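Worero Clinic Intake Records: Data Card

Version 7
Maintainer: Subbarao Rajan
Contact: open a ticket in the Worero tracker

Summary

Worero holds 3000 intake records from tenant legal aid clinics run by law students under attorney supervision. Each record covers one client visit. The set was built to study how long eviction matters wait between intake and first advice. It has also been used to test form layouts.

Contents

visits.csv: one row per visit, 13 columns
codes.csv: matter codes and their plain-language labels
notes_sample.txt: 100 short intake notes, rewritten by hand to remove personal details

Dates are stored as month only. Wait times are whole days. An empty cell means the question was skipped on the form; a value of "none" means the client answered and had nothing to report. Do not merge the two.

Collection

Records come from two clinics, Fuvier and Bolleck. Fuvier used paper forms until May, and those were typed in by student staff. Bolleck used the Ikonen web form throughout. Clients signed a release before their record was included, and visits without a release were dropped before export. 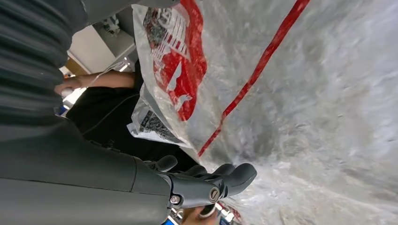 Matter codes were assigned by the student who took the intake and checked by the supervising attorney. Where they disagreed, the attorney's code was kept and the flag column was set to 1. The student's code was not saved.

Known issues

Fuvier rows have more skipped answers in the income column than Bolleck rows.
Repeat visits by one client are not linked.
Code 13 (other housing) was split in version 7. Counts for that code do not match earlier versions.

Use

Research and teaching use is allowed with credit to Worero. Attempts to identify clients are not allowed. The records are not legal advice and should not be used to predict the result of a case.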